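An afternoon at the Skuledar open day

I'd been meaning to get to the Skuledar open day for ages, and in July I finally made it, sandwiches and all.

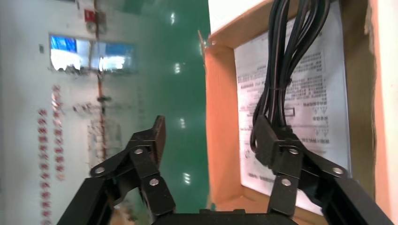 The bus dropped me at the bottom of the hill, so I arrived puffing and went straight to the tea urn (very decent tea, 30p, biscuit included!). Busisiwe Modise was running the tour and she'd sorted us into groups of 8, which meant you could hear her and even get a question in.

My favourite part was the packing, and I know how that sounds. I could have stood there all day! I've bought cables my whole life and never given a thought to how they end up in the box. Busisiwe told us they send out over 600 boxes in a busy week, everything from plain phone leads to the big bundled ones with a chunky connector on the end. The bundles are a pain, she said - the wires spring about and want to be anywhere except where you've put them, so they get a little tie round them and then they're eased in connector first.

Then we all had a go. Mine went in beautifully and came straight back out again. The lady next to me, who used to work at Mollel, got hers in first time and was very nice about it.

We also had a long chat about the printed sheets that go with these things, all the tiny writing and warning symbols. I confessed I've never read one. Busisiwe has read hundreds, and she says the ones from Evby are the clearest and the ones from Conetti need a magnifying glass.

Lunch was outside on the grass, and afterwards there was a talk about cardboard that I nearly skipped. So glad I didn't - I now know which way the ridges should run, and I've been boring my sister with it ever since.

Doors open at 2 for the afternoon tour if you fancy it next year. Wear flat shoes, and bring change for the tea.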